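# Overhead view fine, but arm drifts on small objects. Where would you start?

**Benedita Nogueira**, 9/10/19

Hi all, I look after the kitchen table cell at Trerkar and I've run out of ideas, so I'm hoping somebody's been here before me. It's a white arm over a white tabletop, with a two-finger gripper, and a few fixed cameras looking down. The props are toy food and crockery plus a small toaster oven.

Big things are no bother. Small things have gone off since June, when we moved the table to get at the cabling underneath. The fingers come down 2 mm to one side of where they should be, always the same side, and on something like a toy strawberry that's plenty to make a mess of it. I've rerun the Murnska calibration 20 times (yes, really) and it passes every time!

Some views of the table so you can see how it's laid out: 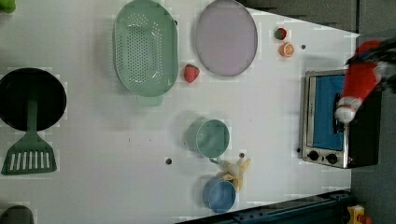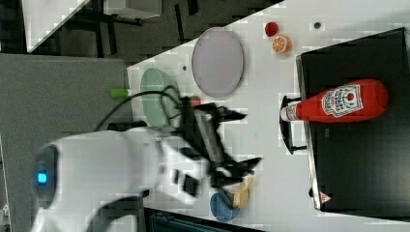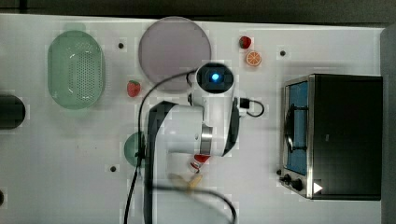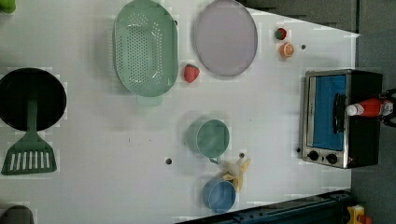

## What I've tried

- Tightened the table bolts. No change.
- Swapped the finger pads for new ones. Slightly grippier, still off to the side.
- Slowed the arm right down. No change, just slower.

Do I start with the camera mounts, the table or the arm? I'd love not to strip the whole lot down again if I can help it.

---

**dreltano_dave**

Start with the table. If you shifted it in June and then calibrated against marks on the table, the calibration will pass till the cows come home, as it only checks the camera against the table. It says nothing about where the arm's base is. We had the same on our Dreltano bench and I lost a fortnight to it.

What I'd do:

1. Clear the props off and fit a pointer in the gripper.
2. Touch it down on one of the little holes in the tabletop, then on the one furthest away. We used a pair 950 mm apart, but take whatever you've got.
3. Write down where the arm thinks it is each time.
4. Same error at both holes means the base offset is wrong, so just type in the new one. If it grows as you go across, the table has gone round a bit and you'll need to square it up first.

Do your cable while you're there. You've got a fair old loop by the gripper, and I'd want to be sure it isn't tugging on anything when the wrist turns. Move it through its full range by hand and watch.

---

**moreira_bits**

had this, was a loose camera bracket. new screws, sorted

---

**Benedita Nogueira**

Thanks both! Brackets were solid, I checked those first as it was the quick one. Then I did the pointer test and it's the same error at both holes, so base offset it is. New numbers are in and I've got a run of 66 picks going after lunch, mostly strawberries. Will look at the cable tomorrow.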